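Today I visited the open day of Keltora in Eltgate. They teach robots by hand: a person holds a gripper, does the task, and the robot learns from this later. I was allowed to try for 4 minutes.

My task was folding one cloth. It is harder than it looks, you must move slowly and keep your wrist calm.
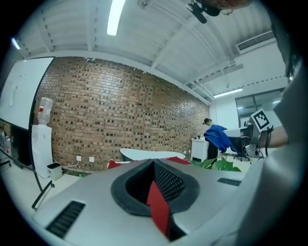

Wunari replied that slow is fine for cloth, but for cups she would like to see normal speed, or the robot will copy our fear.

Good point, I will ask them. They said one task can need up to 100 tries. My favourite part was the questions at the end. Next open day is in June.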